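Section 7: Setting up the Fililen class noticeboard

Follow these steps at the start of term, before sending families their join codes. You will need a staff login for Skarnance, the school's main records system.

1. Sign in and open Classes, then Add a class.
2. Enter the class name as parents know it, such as Room 2 Pomare.
3. Choose Import pupils. The list is copied from Skarnance and may take a few minutes to appear.
4. Check each name against your paper roll. Correct any spelling in Skarnance and import again.
5. Under Permissions, set who can post. New classes are set to Teacher only.

Note: A class can hold up to 200 family accounts. Larger year groups should be set up as two classes.

Caution: Deleting a class also removes its posts and photos. They can't be recovered.

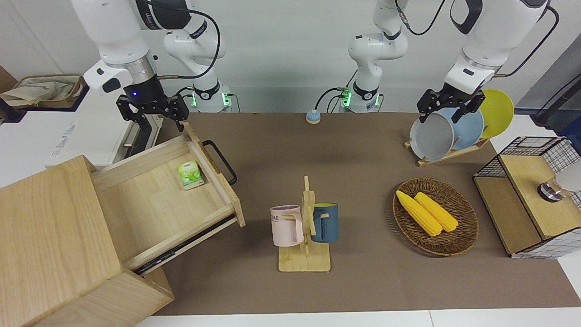
Photo post, shown at full width.

Adding a weekly post

6. Select New post and type your message. The limit is 1,000 characters, including spaces.
7. Add a photo if you wish, then write a short caption.
8. Select Preview to see the post as families will see it.
9. Select Send now, or choose a later time.

Note: Pupils marked No photos in Skarnance are listed beside the preview. The program does not recognise faces, so check every photo yourself before sending.

Families who joined before October keep their old codes. If a code is refused, cancel it under Families and issue a new one.

For help with imports, contact Teodora Živković in the school office.

Last revised 26 Jan 2022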